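Fridge arm: where the build has got to

The kitchen arm has moved from the back bench at Hudcombe to the kitchen counter, at least for the evenings when enough of us are in to keep an eye on it. It can find the mini fridge, get hold of the door and open it most of the way. It cannot yet be trusted to take anything out. What follows is for members who have asked what is going on, and for the few who would like to join in.

The job we set ourselves was a plain one: open the small fridge, pick up one thing, put it on the counter, shut the door. We chose a fridge job over sorting screws or stacking blocks as it has a door in it, and doors are where our earlier attempt came unstuck. Tariq Dhanial built the first version with a hook on the end of the arm, which pulled well enough but dragged the whole fridge along the counter. A mini fridge with not much in it is light. When the seal holds, the body moves before the door does.

Anyone can feel this for themselves. Most of us open a small fridge with one hand on the door and the other resting on top, without thinking about it. We have one arm, so the second hand has to be replaced with something. For now it is a strip of rubber matting under the feet and a wooden stop screwed to a board behind. With the board in place the fridge stays put and the hook does its work. The board comes away after each session and lives on the shelf under the soldering station, so please don't cut it up.

Before writing any of the pick-up steps we went through the job by hand, slowly, taking things in and out and noting which way the wrist turned and what got in the way. The contents are ordinary kitchen things: dark brown tubs with lids, a jar with a teal screw lid, a bagged loaf of bread. They make a decent test between them. The tubs are square and easy to line up on. A lid gives the gripper an edge. Bread in a bag is the worst of the lot, as it gives way when squeezed and the bag catches the light differently every time it is moved.
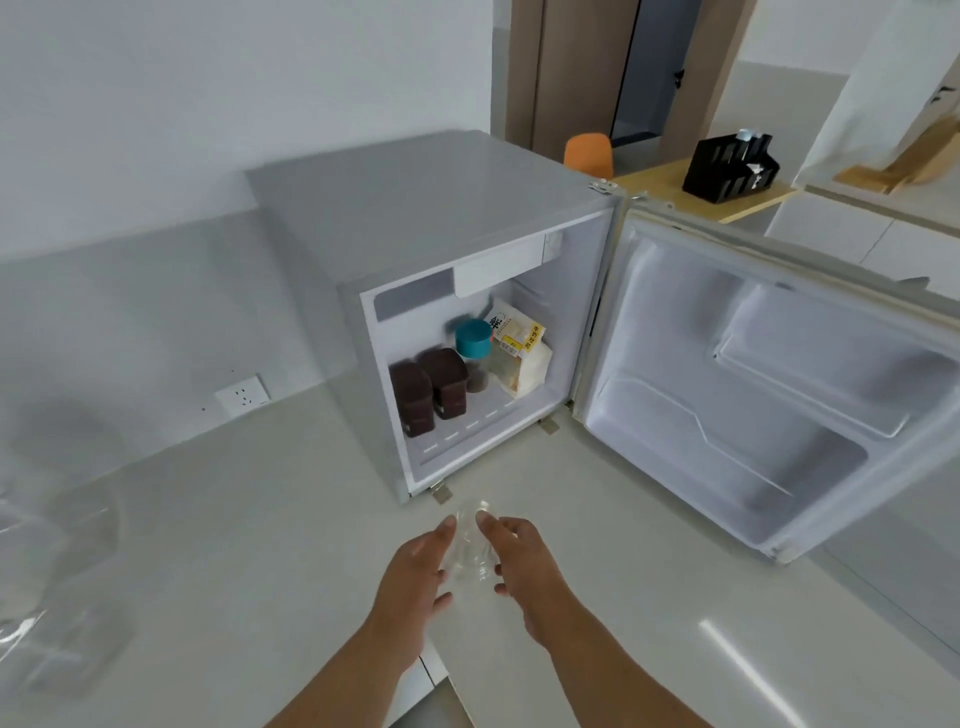 The gripper itself is the second one we have made. The first had hard printed fingers and marked everything it touched. The new one has strips of silicone glued over the same fingers, and Shengli Shao has added a spring behind each so that they give a little before the motor stalls. With the wrist motor and the cable clip it weighs 932 grams. That is heavier than we wanted. At full reach the arm droops enough to miss a low item, and we have had to teach it to aim high and settle down on to things.

Clear plastic is still the main trouble for the vision side. An empty bottle against a pale worktop hardly shows up, and the software either ignores it or draws its outline well off to one side. Olumide Adebisi tried a side lamp, which helped with bottles and made the bread bag worse. We are now using two lamps on low, one either side, with tracing paper taped across each. It isn't pretty, but the outlines are steadier. If you find tracing paper taped to a lamp in the kitchen, please leave it there until the end of the evening.

White on white is the other one. The inside of the fridge is white plastic, and so is the inside of the door, and the software had trouble telling where the back wall was. Small dots of blue tape fixed that on the practice rig. We would like to manage without them in the end, though they can stay for as long as they are useful.

Power comes from the bench supply for the moment. The Pagano controller board will run from it quite happily, but the leads are short and the supply has to sit close to the arm, so the counter gets crowded. A longer lead of the right thickness is on order. Until it turns up, keep the supply well away from the sink, and don't run the leads over the cooker side. The stop button goes at the front of the counter where anyone can reach it. It cuts the motors only, and the arm will sag when pressed, so have a hand ready under the elbow if there is something breakable below.

As for results, we have now logged nearly 200 door openings on the practice rig. Most of the failures were the hook slipping off the edge of the door, and nearly all of those came from starting too far to the left. Olumide has changed the starting position and added a check: if the load on the shoulder motor drops suddenly, the arm stops and backs away. It now tries again up to 3 times and then gives up and beeps. The beep has been made quieter following requests from the people at the sewing table.

Closing the door turned out to be simple. The arm pushes with the back of the gripper until the load rises and then holds for a moment. The only problem is when something inside is sticking out past the front. It will push against a jar as cheerfully as it pushes against the frame. We need a look inside before the door is closed, and that part has not been written.

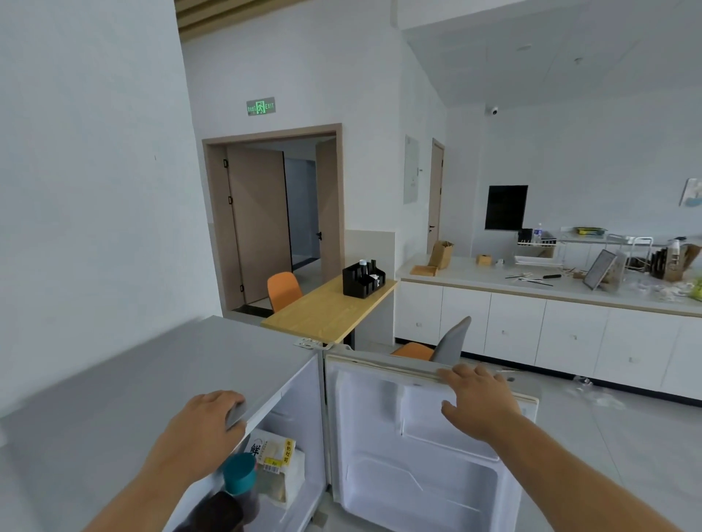 Yanti Entili thinks we are making the job harder than it needs to be, and wrote in after the last update to say so. Her suggestion is to leave the fridge alone and fit a pull loop to the door, made from webbing and stuck on low down, so that the arm has something to hook that doesn't depend on the edge. She used one at Coltitz on a cupboard door and says it went on working after the hook they had before it wore smooth. She also asks why the arm has to open the door fully when half would do for most things near the front.

Both are fair points. We'll try the loop next, using tape that peels off cleanly. On the half-open door, the wrist is too wide with the new fingers and knocks the seal on its way in, so it would mean going back to a narrower gripper. Shengli has a drawing for one and may print it if the filament lasts.

The group meets in the kitchen at 6 in the evening, once the cookery people have cleared up. You don't need to know any programming. We are short of people to reset the contents between runs and write down what happened, and we could use someone who is good with small springs. Please bring lidded tubs and jars you don't mind having dropped, washed and with the labels left on. Glass is best left at home for now.

Names on the sheet by the door, or speak to Tariq. The parts list and wiring notes are in the Bromico folder on the workshop computer.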